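**Teaching by demonstration** is a way of getting a robot to do a task by having a person do it through the robot first. The person either pushes the arm by hand (*kinesthetic teaching*) or steers it from a distance (*teleoperation*). The recorded motions are then used to train a control program.

## Claims and limits

Supporters say the method replaces programming with showing. The work mostly moves elsewhere. Someone still has to run the arms, throw out bad takes and decide what counts as done. The Mernine cloth set holds 2,897 takes, yet all of them were made at one site in Plasbridge by the same small crew. Its success rates come from 10 trials per task, too few to say much.

Cloth is a common test because it never lies the same way twice. It also shows up a weak point of remote control — the operator feels little or nothing of what the fingers touch. A program trained on 400 takes may copy the operator's pauses and fumbles along with the useful moves. Whether more takes cure this is disputed.
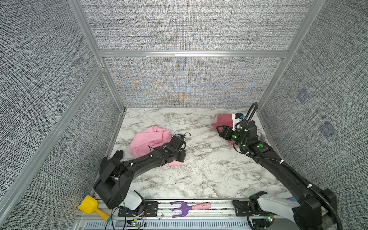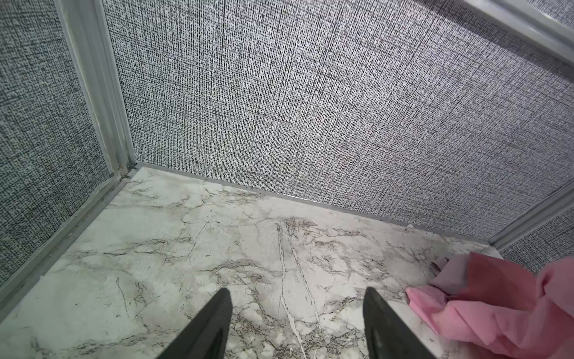

Two-arm station with pink cloth, and a view past the fingers of one gripper.

*Entry by the robotics editor, Curmont Reference*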